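wundus-rain

Daily rainfall from a back garden in Plallotthorpe, plus the little scripts I use to tidy it up.

What's in the folder

readings.csv is the main file, one row per day. notes.csv has my scribbles (blocked funnel, gauge knocked over, that sort of thing), matched up by date. The flaten folder holds the script that takes my messy notebook typing and squashes it into one clean table. It started out as "flatten" and I lost a t somewhere along the way. By the time I noticed, it was in every path I'd written, so Flaten it is.

The columns

date: the day the reading was taken, year first.
mm: rainfall in millimetres, to the nearest half.
wet: yes or no, see below.
gauge: A for the old one by the shed, B for the one on the post.
flag: empty most of the time. K means knocked, L means leaves, G means I guessed.
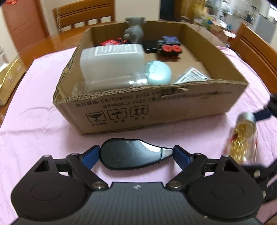 The wet column gets more questions than anything else in here, so a bit more on that. A day is wet if I emptied any water at all out of the gauge, even if it was too little to measure, which means you'll find rows with mm at 0 and wet at yes. They're not mistakes! Please don't fix them, somebody did once and I had to put them all back by hand. On the chart, wet days get a tiny umbrella with rain coming down on it, the same idea as the middle of the three symbols printed on the front of that cardboard box, next to the broken glass and the arrows. I tried a raindrop first but at that size it just looked like a smudge on the screen.

How the readings are taken

I go out at 7 in the morning, in whatever I've got on, and read the gauge at eye level. The figure goes in a paper notebook and gets typed up later, usually in a batch on a Wednesday. Rain that falls after 7 belongs to the next day's row. I know some people put it down against the day it fell – that's a perfectly sensible way of doing it too, but it means shifting everything by one before you compare their numbers with mine.

Gauge A sits lower and closer to the fence than it should, and it reads a touch under in a west wind. Gauge B is on a post at the Saha Lane end of the garden, out in the open, and I trust it a lot more. If you only want one, use B.

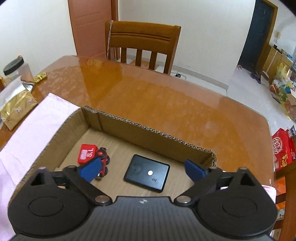
There was a stretch when both were running side by side, 37 days of it, and those are in overlap.csv if you fancy working out a proper correction. I had a go and gave up, because the gap between them changes with the wind and I don't record the wind (I know, I know).

Things to watch out for

Snow is melted indoors and measured as water, and I'm not very good at it. Treat January with suspicion.

Anything over 30 mm in a day has been checked against the notebook. The wettest row is 40 mm and yes, it's real, the path was under water and I've still got the wellies to prove it.

When I'm away the total for the whole trip goes on the day I get back, with a G in the flag column. The longest of those covers 24 days, so leave it out of any daily averages or you'll get something very silly.

Using it

Take it and do what you like with it. A mention of Wundus is nice if you publish anything, though I won't come after you. If you spot a wrong number, tell me the date and which gauge and I'll dig out the notebook.

Still to do

Type up April. Clean the funnel on A. Have another think about the wind.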